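Home > Home & Garden > Furniture > Wood finishes

White haze on old table after I waxed it - start over?

Posted by Soledad Benítez, March 2023

Got a secondhand dining table, reddish brown, seller said mahogany but I have my doubts. Cleaned it with dish soap and a rag, let it sit overnight, then put on Sallby paste wax. Looked great for two days. Now there's a cloudy patch near one end, size of a dinner plate, and it comes back every time I buff it. No hot pans on it, I swear. Paid over 100 for the table so not looking to sink a ton into it. Do I strip the whole thing or just that spot? Also my sister says to rub it with mayonaise?? Is that real

3 replies

Alfredo Macaraeg

Yes mayo is real, sort of. It's the oil. Works on a fresh water ring sometimes, does zip for wax haze and then your table smells like lunch. Skip it.

Sounds like too much wax or you put it on before the wood was dry all the way through. Mineral spirits on a soft rag, small circles, wipe dry right away. Open a window. Don't soak it. If the patch is gone once it dries - good, it was only wax. If it's still there the cloud is down in the finish and you have a diffrent problem.

Put wax back on THIN. Way less than you think.

Štěpánka Zelenák

Agree with Alfredo on the spirits. About the mahogany thing, color tells you next to nothing, lots of cheap wood got stained red. Look underneath where no stain went.

Sort of color I mean, and one of the room: 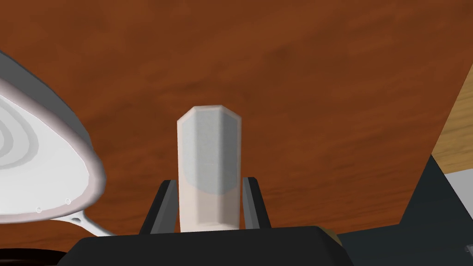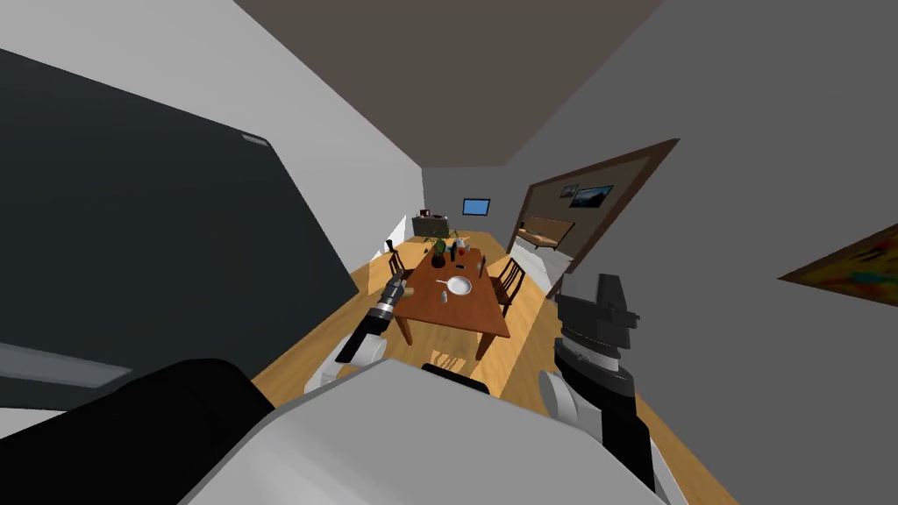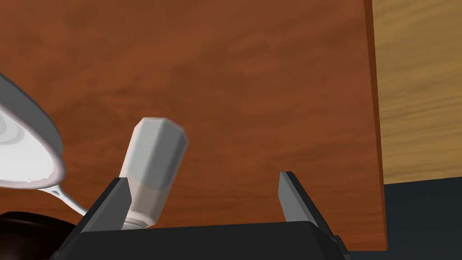
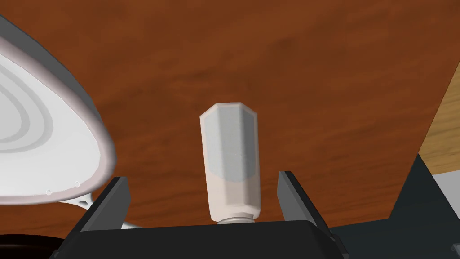

What to do if the spirits don't work

Then it's moisture in the finish. Old shellac or lacquer does this a lot. Test first, drop of denatured alcohol somewhere hidden. Goes sticky = probably shellac. If so, barely damp alcohol rag, one quick swipe over the cloud, hands off for an hour. Don't go back and forth or you'll drag the finish right off. Practice under the table first.

No reaction to alcohol, try 0000 steel wool with a bit of oil, along the grain, light. Kills the shine some so you'll have to wax after. I use the Kollár one in the flat tin, any soft wax is ok.

Don't strip the top. Not for a dinner plate.

Themba Magagula

had same thing, hair dryer on low, 10 min, gone. keep it moving

Soledad Benítez

Did the spirits last night, patch is maybe half what it was?? Going to do one more round then try the alcohol test. Underside is pale as anything btw so there goes the mahogany. Thanks all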